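Does a goal in an abandoned match count toward a player's career total?

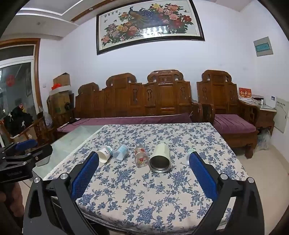 Cups and a bottle on a flowered tablecloth

Asked in Soccer > Records and Statistics

My uncle and I have been going back and forth over this since November. He follows Vurnbridge and swears their old striker Reuter finished with 200 league goals. The club's own history page says 200 too. But when I add up the season tables on two different stats sites I get 198 on both. The only explanation I've seen is that he scored 2 against Zondstead in a game that was called off at halftime for fog and replayed later. My uncle says a goal is a goal. I say 200 is a suspiciously round number and clubs love those. Who's right, and is there an actual rule?

Irina Anghel

3 answers

Accepted answer

Depends on the competition, but in most leagues, if a match is abandoned and replayed from the start, the first game is wiped. The score doesn't stand, so the goals don't go in the scoring charts. Yellow and red cards are a separate question and some leagues do keep those, which is where a lot of the confusion comes from.

The exception is when the league orders the result at the time of abandonment to stand. Then the goals normally count, even if only 70 minutes got played. A third version is where they pick up from the minute it stopped, and there the earlier goals count as well.

So you need to know which of the three happened. You say it was replayed. If that means a full 90 minutes from 0-0, I'd go with 198 and I wouldn't trust the history page. Club pages copy from old programs, and old programs copied from whoever had a notebook. I've seen one club list a player's friendly goals as league goals for years.

Look for the league's own yearbook for that season. If the fog game isn't in the results grid, you have your answer.

Comment from Irina Anghel: Thanks. The grid only has the one home game against Zondstead and he isn't on the scoresheet. My uncle now says the yearbook is wrong.

Answer 2

a goal is a goal. he put it in the net and people saw it. Dremura had a guy with 344 and half of those were in regional cups and they still put it on his shirt at the farewell game so who cares

Reply: Regional cups are finished matches, though. That's a different argument from the one she asked about.

Answer 3

I'd be careful about the two stats sites agreeing. A lot of these sites pull from the same source, so two of them showing 198 may only be one person's count shown twice. Check whether they have the same mistakes elsewhere, like a wrong birth date or a missing substitute. If they do, you've got one source.

I'd also want some proof that the fog game took place at all. A newspaper report would do it. Stories like this get attached to a number after somebody notices it doesn't add up. The one I grew up with had a crowd of 1,916 at a ground that I'm fairly sure couldn't hold that many, and everybody's grandfather was there.

The accepted answer is right about the rule as far as I know, but "most leagues" is doing a lot of work there. Ask the league for the wording that applied in his playing days, as the current one may be different.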